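Hiltard Hand-Held Gripper: Handling Rules Card Set

Product no. 946
Pack of 7 cards, wipe-clean, punched for a lanyard or a nail
In stock at Gramasbridge, ships in 2 working days

The card set covers safe and consistent use of two-finger hand-held grippers by people who would sooner be using their own fingers. It was written by Hülya Başaran and Bjarke Lauritsen after they read the old manual from cover to cover, a feat we believe remains unmatched. The manual is still available on request. Requests to date have been modest.

Each card deals with one subject: pads, grip, approach, two-operator tables, clutter, stopping, and end of shift. The print is large. There is a diagram on every card and a colour on every corner, so you can shout "green card" across the room and be understood, or at least looked at.

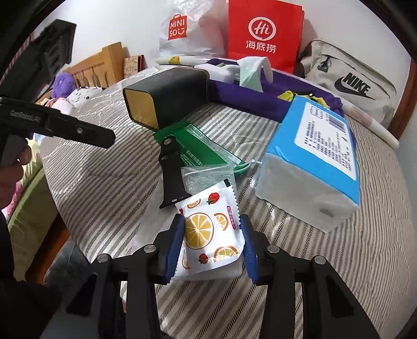
Grip is the red card, and the one most often found missing from the lanyard. The rule is pads first: both pads meet the object before any squeezing starts, and the metal and plastic bits stay out of it. Thin packaging gets held by its edges, one ribbed pad to the left and one to the right, as with the little citrus-print sachet. A puffed packet should still be puffed when you set it down. If it goes bang, that is on the red card too, under "Too much".

The two-operator card settles old arguments. One gripper moves into the shared area at a time. The other waits outside it, fingers open. Whoever called first goes first, and "I was about to call" does not count as calling.

Clutter gets its own card because real tables have things on them. Leave straps, cords and soft packs where they lie unless they are the job. Lift the top item before the one under it. Don't drag.

What the cards won't do: replace your site's risk assessment, certify anybody for anything, or survive the dishwasher. Raimonds Vanags tested that last point on our behalf without being asked.

Pads are rated by us for 3,000 closes under normal use. Keep a tally and change both together. One new pad and one old pad will give you a lean, and then a complaint, and then an email to İlker Yüksel, who will ask about your tally.

Fits: Hiltard and Ruvetti lanyards. Asfaw clips need the wider punch, so say so when ordering.

Card text last revised Jul 12, 2022. Earlier sets have a blue stopping card where the current one is yellow. Please don't mix them.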